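3.2 Sorting of table waste

Residue left on shared tables was recorded at the Korel site over 77 working days. Each item was assigned to one of two streams, recyclable or residual, by the first author and again by a second coder (N. Chu). Items that were not waste were logged separately — they had to stay where they were. 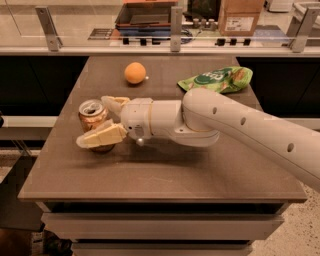
Figure 2. Tabletop with beverage can, snack bag and small ball.

Metal containers gave the highest agreement between coders. Of the 112 cans in the log, all but 2 were placed in the recyclable stream by both. Cans were coded as opened or unopened from the top alone; the opening at the pull tab in Figure 2 is sufficient for this. Flexible packaging was harder. A crumpled bag such as the green one in the same figure may still hold food, and the coders differed on whether to treat it as waste before it had been checked.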